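Visit report: Pawlak calibration gas filling plant and service laboratory
Posted 02/03/2020

Pawlak fills and certifies calibration gas mixtures for fixed and portable gas detectors. The company opened its filling hall and analysis laboratory to distributors and instrument users for one day, with a morning tour, a lunch break and an afternoon session on detector service. Attendance was by registration. These notes cover the parts of the day that bear on ordering, storing and using test gas. Prices were not discussed on the tour and are left out.

Arrival and safety briefing

Visitors signed in at the gatehouse and were issued safety glasses, a visitor badge and a personal oxygen monitor. Phones had to be switched off before entering the flammables side of the hall. The briefing lasted longer than the schedule allowed, mostly on account of questions about the site alarm, and the first group entered the hall late. Groups were limited to 6 people.

Cylinder preparation

Empty cylinders arrive on pallets and are checked for dents, thread damage and valve seating. Aluminum cylinders intended for reactive gases go to a separate line. On that line the inner wall is passivated by repeated evacuation, heating and exposure to a conditioning gas. The conditioning gas was not named. A cylinder that fails the vacuum hold test is sent back once for a new valve and is scrapped if it fails again.

The reactive line is the slow part of the plant. Hydrogen sulfide, chlorine, ammonia and sulfur dioxide all adsorb on untreated metal, and a mixture that leaves the plant at the certified value can read low within weeks if the wall has not been treated properly. Pawlak holds every reactive batch after filling and analyzes it a second time before release. A batch with a difference between the two results larger than the stated uncertainty is vented to the scrubber and filled again.

Filling

Most mixtures are made gravimetrically. The minor component is added first from a pre-mix, the cylinder is weighed, and the balance gas is added to the target mass. The balances stand on a separate slab inside draft shields. An operator demonstrated the effect of a fingerprint on the displayed mass of a small cylinder, and the change was visible in the last digit.

The filling manifold was replaced in August. The previous manifold used manual valves throughout. The new one is sequenced by a controller, with a manual isolation valve kept at each station. Each station is purged between mixtures, and the purge count depends on what was filled before. Moving from a combustible mixture to an oxygen-bearing one requires the longest purge, and the plant schedules production to avoid that change where possible.

After filling, cylinders are rolled horizontally to homogenize the contents. Rolling time is fixed by cylinder size. The guide said that customers do not need to repeat this step after transport, including in cold weather, provided the mixture contains nothing that condenses at the storage temperature. Mixtures containing pentane or hexane are the exception and carry a minimum storage temperature on the label. Users should read it before leaving such cylinders in a service van overnight.

Analysis laboratory

The laboratory is on the floor above. Instruments in use included gas chromatographs for hydrocarbons, an infrared analyzer for carbon dioxide and carbon monoxide, and a chemiluminescence analyzer for nitrogen oxides. Reference standards are kept in a locked rack and are compared against one another on a fixed rotation. The laboratory issued 675 certificates in the month before the visit.

A sample certificate was handed around. It listed the nominal value, the certified value, the expanded uncertainty, the analysis method, the fill date and the expiration date. The expiration date applies to the mixture and assumes that residual pressure stays above the minimum printed on the certificate. Below that pressure the concentration of adsorbed components can shift. Several visitors said they routinely run cylinders to empty. The laboratory advised against doing so for any reactive gas.
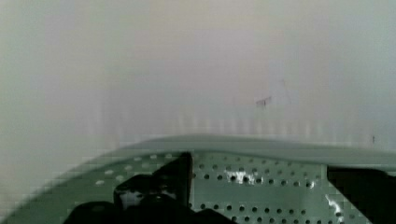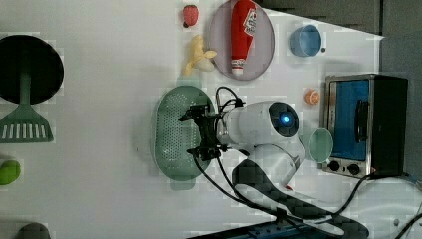
Peiyu Tan replied to the point about residual pressure that the advice is sound for hydrogen sulfide but costs money if applied to every cylinder on the shelf. Methane in air can be used down to the point where the regulator no longer holds its flow, and in Tan's view the certificate should state this separately for each mixture. The laboratory accepted the comment and said the wording would be reviewed. No date was given.

Regulators and tubing

The afternoon opened with a bench session on regulators. Two types were compared: a fixed-flow regulator for diffusion-type detectors, and a demand-flow regulator for instruments with an internal pump. Using a fixed-flow regulator on a pumped instrument can starve the pump or dilute the sample with room air through a loose connection, depending on which flow is higher. Both faults produce a wrong reading without any warning from the instrument.

Tubing received less attention than it deserved. For combustible gas and oxygen, ordinary flexible PVC is acceptable in short lengths. For chlorine and ammonia, PTFE or PTFE-lined tubing should be used, and the run should be kept as short as the work allows. New tubing should be flushed with the test gas until the reading stops rising. The presenter used a chlorine sensor to show the difference between a short PTFE line and a long PVC line. The sensor on the PVC line had not reached a stable value when the demonstration was stopped.

Docking stations

Tresura and Mivell each showed an automatic bump test station. The Tresura unit takes one detector per module and is expanded by clipping modules together on a common gas rail. The Mivell unit is a fixed cabinet with a built-in exhaust connection. Both record the result by detector serial number and refuse to run when the gas lot entered has expired.

The Tresura rail has one practical drawback. The gas inlet is at the left end only, so the last module sees a delayed rise in concentration when several modules are used. The software compensates with a longer exposure. Gas consumption goes up accordingly, and sites with many detectors should work this out before choosing a cylinder size. The Mivell cabinet feeds every bay from a central plenum and does not have this problem, but the whole cabinet is out of service when the inlet filter is changed.

Stability trial

Trollari presented results from a shelf trial of four-gas mixtures in non-refillable cylinders. The set consisted of 33 cylinders stored indoors and sampled at intervals. Methane, oxygen and carbon monoxide showed no drift outside the analysis uncertainty. Hydrogen sulfide fell slightly in a few cylinders, all from a single treatment batch. The slides did not give the sampling volume, and the presenter did not have it at hand. A separate exposure test of 168 hours at raised temperature was mentioned, with no data shown.

The result is in line with what service users report, but the trial is small and all cylinders came from one supplier. It should not be taken as grounds for extending an expiration date.

Storage and disposal

The last stop was the outdoor cylinder store. Full and empty cylinders are kept apart, with flammables separated from oxidizers by a solid wall. Small non-refillable cylinders are kept upright in divided crates. Returned empties are vented in a controlled area, the valve is removed, and the body is pierced and marked before it goes to metal recycling. Pawlak takes back its own cylinders and will take other makes if the label is legible. Cylinders with missing labels are refused at the gate.

Users who dispose of cylinders locally should confirm that the recycler accepts pierced aluminum and steel mixed. Many do not. Toxic mixtures should not be vented in a workshop, even at low concentration, unless local extraction is running.

Points to follow up

Revised certificate wording on minimum residual pressure.
Sampling volume for the Trollari trial.
Exposure time settings on the Tresura rail with a full set of modules.
Lead time for reactive mixtures now that the second analysis is standard on every batch.

The next open day has not been scheduled. Requests for the presentation slides should go to the Pawlak service desk with the visitor badge number.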